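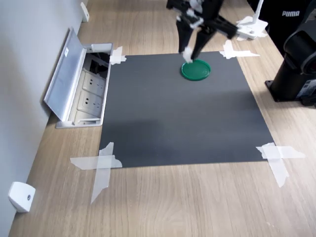
# Flosgate group cuts lid-lifting failures with a slower last centimetre

A research group at Norness has published results from a four-month study of how robot arms pick up thin, flat objects, and says most of the improvement it found came from changing how the arm moves just before it closes its fingers.

The project, called Flosgate, looked at items such as plastic lids, saucers and coasters. They give a two-fingered gripper very little to hold. If the fingers come down a few millimetres too high they close on air, and if they come down too low they press on the table and the arm stops itself.

The group collected 2874 attempts on ordinary desks in its Drestville building. Each attempt began with one object resting on a dark mat taped to the desk top. The arm reached down, tried to take the object by its rim and lifted it clear of the mat. An attempt counted as a success if the object was still held after a short pause.

## Two stages instead of one

Earlier work by the same group used a single learned controller for the whole movement. It chose each step from camera pictures, from the first reach to the final lift, and it did well on cups and blocks. On lids it often arrived in the right place but at the wrong height.

The new method splits the job. One controller brings the gripper over the near or far rim at normal speed. A second one, trained only on the last part of the descent, takes over for the final centimetre or so. It moves more slowly and also reads the load on the arm's joints, so that it can tell a light touch on the mat from a touch on the rim.

The second controller was trained on 388 demonstrations in which a person guided the arm by hand. The group says this was a small enough set to record in a few working days. It also kept the failed demonstrations, marking the point where each one went wrong, and found that leaving them out made the controller worse at backing off after a bad touch.

Failures on lids with a raised rim fell by 34 per cent compared with the single controller, using the same arm and the same gripper. The gain was smaller for saucers, and there was no clear gain for coasters, which have no rim for a finger to catch.

## Shadows and glossy plastic

The report gives a good deal of space to lighting. Tests were run in daylight as well as under ceiling lamps, and the arm's own shadow fell across the mat in many of them. The single controller tended to drift towards the edge of a shadow when the object was dark. The two-stage version still drifted during the first part of the reach, but often corrected itself once the second controller took over.

Glossy plastic was harder. Bright spots on the inside of a lid were sometimes taken for part of the rim, and the gripper then came down too close to the middle. The group tried changing the brightness of its training pictures at random. This helped a little, although it made the first stage slower to settle.

Grip was also a problem with smooth objects. Bare fingers slid off the rim more often than fingers with a soft wrapping, but the wrappings wore down and had to be replaced during the tests. The report lists results for both and uses the wrapped fingers for its main figures.

## Limits

All the tests used one object at a time with nothing else on the mat. The group has not tried stacked lids, or lids lying partly under something else, and it says the first controller would probably need new training for either. The method also adds time. A full lift took longer than with the single controller, mainly because of the slow descent.

A partner laboratory, Furtună, has begun repeating part of the work with a different arm and its own set of kitchen items. Early runs there began in March. The Norness group says it will wait for those results before changing the second controller again.

The demonstrations, including the failed ones, are to be released with the training code once the files have been checked. Requests for the report can be sent to the Flosgate project office in Drestville.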